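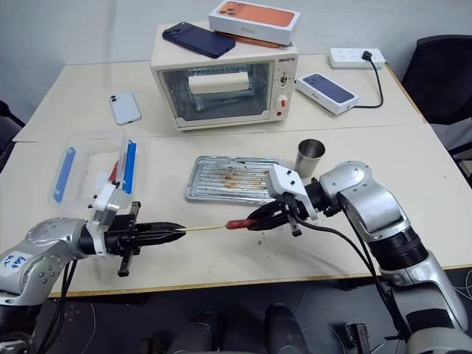

Skewered sausages in the countertop toaster oven: request for comments on the procedure
Illano Training Kitchens, Staff Forum, Topic 2227

N_Jacobs
Colleagues are invited to comment on the skewered sausage exercise before the October timetable is issued. The exercise will be held in Room 517 on Friday, with 22 participants attending in small groups. Each participant is to prepare one sausage on a wooden skewer and cook it in the countertop toaster oven on a ridged metal tray.

The present instruction sheet reads as follows. The skewer is soaked in water for 45 minutes. The sausage is threaded lengthwise, leaving enough bare wood at one end to serve as a handle. It is placed across the ridges of the tray and turned once during cooking. The sheet says nothing on scoring the skin, on lining the tray or on the condition in which the tray is to be left. I would be grateful for views on all of these.

Nokuthula Jacobs

pkravchuk
Thank you for circulating the sheet. My department has used the same exercise for two terms and I would recommend that the soaking step be removed. It was written for outdoor grills. In a toaster oven of this size the bare end of the skewer can be kept away from the heating elements, and the soaking takes up most of the first half of the class.

I would also ask that the sheet specify how the sausage is to be held during threading. Participants tend to grip it in the middle and push, and the point comes out through the side. It should be held at the far end and kept level, with the skewer advanced slowly along the center.

Z.Onyshchenko
I must respectfully disagree with the previous post on soaking. The clearance inside a countertop oven is small, and last spring we had two skewers darken badly at the tip with the door closed. The water can be prepared before participants arrive, so no class time is lost. A tall steel cup is sufficient if the skewers are stood in it and turned end for end at the halfway point.

On threading I have no objection.

pkravchuk
The skewers in question were, as I recall, placed on the upper rack. The sheet requires the lower one. If the lower rack is used and the skewers still darken, I will withdraw the point.

b_marchal
May I raise the matter of the tray. The ridged trays are suitable for this purpose, as the fat runs down between the ridges and the sausage does not sit in it. They are, however, difficult to clean, and several have come back to the shelf with brown and black grease baked on. The stains do not come off with ordinary washing once they have been through a second firing.

I propose the following wording: "The tray is to be filled with hot water and dish soap as soon as it is cool enough to handle, left until the end of the session, and scrubbed along the ridges with a stiff brush." Foil should not be used, as it flattens the purpose of the ridges and participants then cook in the fat regardless.

Baptiste Marchal

Z.Onyshchenko
I support the wording but not the prohibition on foil. Foil pressed well down into the ridges keeps its shape. It does require some patience.

V_Skoryk
I would add a note on the table. In Room 517 the work surface is two tables placed together, and crumbs and grease collect in the join. They should be pulled apart and wiped along both edges at the close of each session. I have also found it preferable to place the oven on the rear table and to work on the front one, so that sleeves are kept clear of the door.

As to scoring, three shallow cuts are ample. Deep cuts cause the sausage to split around the wood and slide off when turned.

Vasylyna Skoryk

N_Jacobs
I am obliged to all who have replied. The revised sheet will include the instruction on holding the sausage at the far end, the tray wording supplied by Mr. Marchal, and Ms. Skoryk's note on the tables. Scoring will be shallow and optional. Foil is left to the discretion of the instructor.

On soaking, the views received cannot be reconciled at present. The step will remain for this session - with the water prepared in advance - and will be reviewed when Mr. Kravchuk has reported on the lower rack.

This topic is now closed to staff replies.

Reader comments

Trerkia
Would the same instructions apply to vegetarian sausages? In my experience they break when threaded cold from the refrigerator.

Kuusk22
They do. Let them stand for a short while first, and use a thinner skewer.

stekov_m
I attended the session last year and was not told to turn the sausage at all. It was well browned on one side only. I am pleased to see the turning step on the sheet.

Trerkia
Thank you, Kuusk22. I will try the thinner skewers this weekend.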